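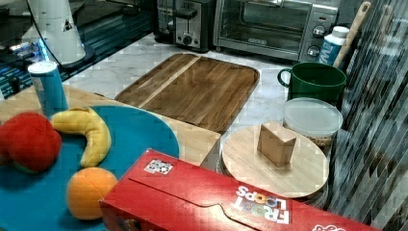
We left Povberg at six in the morning with 2 trucks and got to the Clurholm off-road show just after the gates opened. Parking was on a sloping field, wet grass, and one of the vans in front of us had to be pushed up to the top row. Entry was 12 each and that covered the trade hall, the autojumble and the trials course.

Started in the autojumble while there was still something left to buy. Plenty of axles, mostly priced too high for the state they were in. I was after a transfer box with a good output housing and found one on a trailer near the back fence, but the threads on the drain plug were gone so I left it. Did come away with a pair of rear spring hangers, a heater matrix and a bag of body mounts. The hangers need blasting but the metal is sound.

The trade hall was smaller than I expected. Sirnus had a bare chassis on stands with their new brake line kit fitted, and it was worth a good look. They run the rear line along the inside of the rail and bring it across in front of the tank, clipped all the way. I have mine over the top of the crossmember and it has always been a pain to reach, so I took some photos and will probably copy it when the tank comes out again. They were selling the kits at the show but not in the length I need for the long wheelbase.

Echeverri were next door with gearbox rebuilds. They had one cut open so you could turn the input shaft and watch the gears move. The man on the stand explained how to check end float without pulling the whole box, and he was patient with my questions. Their price for an exchange unit is fair, but there is a wait until September.

Lunch was a burger from the van by the arena. Long line, decent burger.

After that we walked the trials course. The bottom section was deep clay and most of the standard trucks stopped in the same rut. A short wheelbase on plain mud tires and open diffs got through on the second try – slow and steady, low second the whole way. One truck broke a half shaft on the bank and had to be winched off, which held things up for a while.

Back at the trucks by four. One of ours had a slow leak in the front left tire, so we pumped it up and checked it again at the gas station on the way home. It held. The spring hangers are on the bench now and I will start cleaning them up this week.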